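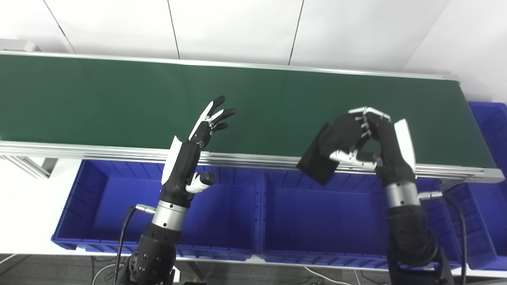
Green belt, blue bins.

I'd been promised coffee and I got it, plus a slab of almond cake the size of a brick, before Visitación Urquijo would let me ask her a single thing. She has run the packing side at Hultero for eight years and she talks fast, so forgive any gaps!

We started with lemons, obviously. "People want them shiny," she said. "A shiny lemon is a waxed lemon. Mine look a bit dull and they smell of something." She rolled one across the desk at me and she was right, my notebook still reeks of it.

I asked how she got into fruit at all. Her uncle, mostly. He had 60 trees up at Escobar and paid her in bus fares. "I hated it. I wanted to be a hairdresser — I was a hairdresser, for three years. Then my back went, and I thought, well, lemons don't complain about their fringe."

May is the month she dreads, when the late fruit comes down and everybody wants it yesterday. Lino Piras, who buys for Bundadach, rings her before breakfast. "I let it ring," she said, quite cheerfully.

And at home, does she even eat the things? "Salt, lemon, a bit of oil on a tomato. My husband puts it in beer." She pulled a face at that. I've since tried it and I'm with him, sorry Visitación.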